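2023-12-11

Back from the open day at Brokholm, feet killing me, writing this before I forget it all. Got there late (parking), missed the intro talk, went straight to the back hall where Heloísa Rangel was running the two-arm table. Cables were the theme. Power bricks, plugs, cords, all the stuff robots are supposed to be terrible at.

Two white arms, flowery tabletop, dark corrugated walls on three sides. Someone's alarm clock up front by the right arm. I liked it right away, looks like a kitchen table that got locked in a shed.
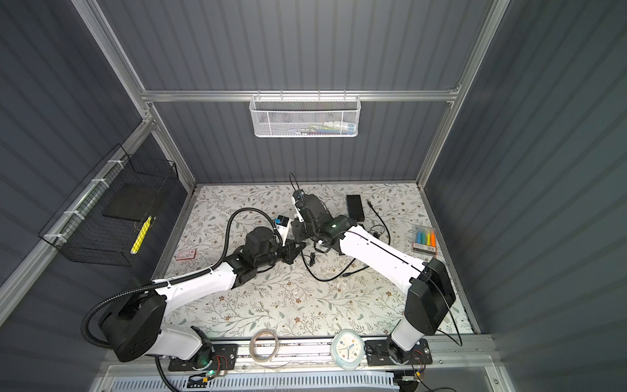 ## The cable stuff

Heloísa says cords are hard becuase they never lie the same way two times. Makes sense. My own desk drawer proves it. She had the wrist views up on a monitor and I mostly watched those instead of the arms. You get right down in among the cables, network plug low on the left, adapter up top, fingers at the bottom.
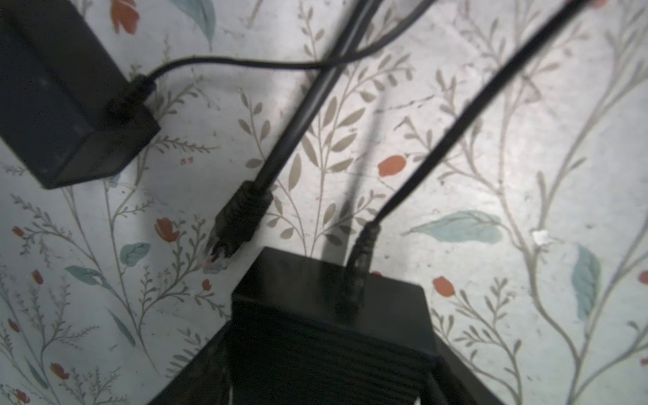 ## Questions from the crowd

Gilmar Brito asked how many tries they've logged since September. 792. He wrote that down, he writes everything down. I asked if they ever swap the tablecloth pattern and got a "yes, soon". Fair enough.

Black ribbed thing, black fingers, busy flowers behind. I couldn't always tell where the gripper stopped and the cord began, and I've got eyes.

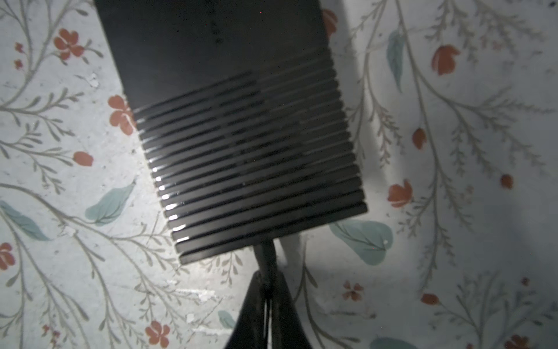
*Wrist view, fingers closed on the thin bit under the ribbed part.*

Stayed for a second round, Ivone Arruda had joined by then and we hogged the spot by the monitor. Sorry to the family behind us. 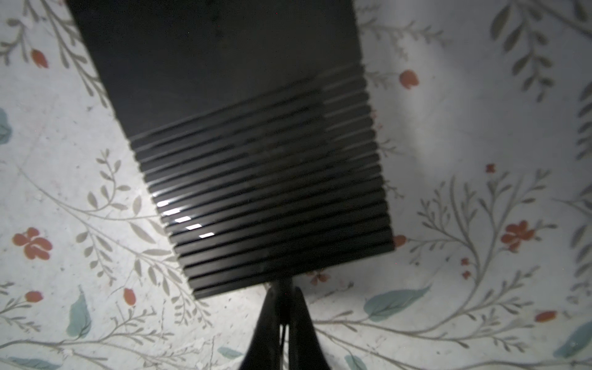 Coffee was 3 bucks and bad. Ivone wants to bring her students next time, the sign-up sheet was already pretty full so she shoud email them this week. I still need to look up the talk I missed, Ademir Damasceno gave it, supposedly slides are going online. Will link if I find them.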